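Fetano opens second dubbing studio and confirms English cast schedule for Dunleavy

Matness, Nov 9, 2025

Fetano, the post-production company specialising in English-language dubbing of animated series, has opened a second recording studio at its Matness premises and started work on the English version of the animated drama Dunleavy. Recording of the principal cast will run until the end of February.

The new studio has two voice booths and a separate control room. Both booths can be recorded at the same time, or joined by a shared talkback circuit so that two performers can read a scene together. Dubbing dialogue is normally recorded one performer at a time, with the other side of the conversation supplied later in the edit. Fetano will keep that method for most of Dunleavy and use paired recording where lines overlap, where characters argue, and where one character interrupts another in mid-word.

The script for the English version contains 1,855 separate dialogue cues. Each cue has its own timecode, character name, source line, adapted line and a note of whether the speaker's mouth is visible. Cues with a visible mouth are adapted to match the opening and closing lip positions of the animation. Cues spoken off screen, or in voice-over, are adapted for sense and length only. 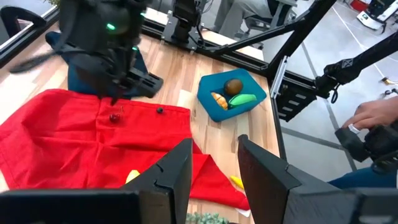
Sioned Ellis, voice director for the English version, is responsible for casting, for the final wording of the adapted script and for all recording sessions. She will also approve the dialogue mix of each episode before delivery.

"The source script is quiet, and a good deal of it is unfinished sentences," said Sioned Ellis. "English wants to complete them. In adaptation we have tried to leave the gaps where the writers put them, even when the mouth carries on moving for a few frames. The cast have been given the full episode scripts and not only their own lines, so they know what they are leaving out."

Casting was carried out from recorded auditions followed by a recall in the booth. Each performer at recall read a prepared scene, a scene not seen in advance, and a set of short reactions: breaths, effort sounds and laughter. The reactions were timed against picture. Up to six performers were recalled for each leading role. The full cast list will be issued when recording has finished, and Fetano will not comment on individual roles before then.

Supporting characters will be played by a small group of performers taking several parts each. No performer will play two characters who speak to each other in the same episode. Crowd voices will be recorded in group sessions once the principal dialogue has been edited.

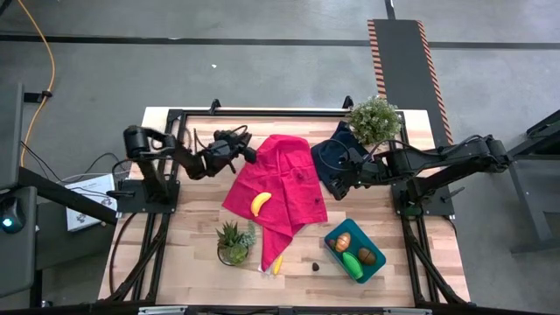 Session management will use Zoltusa, Fetano's in-house cueing system. Zoltusa shows the adapted line on a screen beside the picture, plays the warning beeps before each cue and logs every take against its cue number. Changes to wording made during a session are entered by the script supervisor and passed at once to the dialogue editor, replacing the marked-up paper scripts used on earlier productions. Performers who prefer to work from paper may still do so, and a printed copy will be kept in each booth.

Dialogue will be recorded with a close microphone and a second microphone placed further back — the second is used mainly for shouted lines and for scenes set in large rooms. Both signals will be kept through to the final mix. No pitch or timing correction will be applied during recording. Small timing changes may be made in the edit, subject to the voice director's approval.

English subtitles for Dunleavy are being prepared separately from the dubbing script. They follow the source dialogue directly and will therefore differ from the spoken English in places. A further set of captions, matched to the dub and including sound effects and speaker names, will be supplied for deaf and hard of hearing viewers.

Release arrangements for the English version will be announced by the distributor.

Notes to editors

Fetano provides script adaptation, casting, voice recording, dialogue editing and mixing for animated series and films. Its existing studio in Matness remains in use.

The title is written Dunleavy, without an article. Zoltusa takes an initial capital only.

Interviews with Sioned Ellis can be arranged through the Fetano press office. Recording sessions are closed to visitors.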